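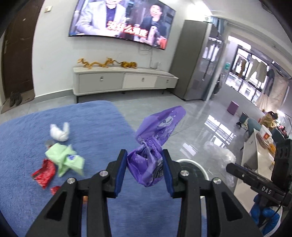
The Koppel kit came on a 4 week trial, 200 up front and the rest if you kept it. She had not meant to keep it. Cundo made it, or Prora did and Cundo put the sticker on, the leaflet said both. Two fingers, blue pads, a handle. You did the job by hand and it learned, that was the offer. Tidy Once, Never Again. So she tidied. Evenings mostly, telly going, washing up at the window. Wrappers on the blue cloth, red one, green one twisted in the middle, the tissue, and now the purple, pinched and crackling, bin just there to the right. Into the bin. Out of the bin. Agian.

Try 173 and the app said Good, keep going! It always said that.

She wrote the review in her head while she worked. Grip, fine. Weight, hard on the wrist after an hour. Instructions, poor. Would she recomend it to a friend – depends on the friend.

Her sister had bought the Idolport instead, the dear one, and it folded towels and sulked if you moved the basket. Two stars, her sister gave it. Then rang back in February, late, whispering. It had done the whole hall in the night. Shoes in pairs. Even the old ones, from the loft, his.

Did you show it that?

No.

She looked at the kit on its charger. Little green light. She picked up the purple wrapper, smoothed it flat with her thumb and put it in her own pocket, and went up to bed.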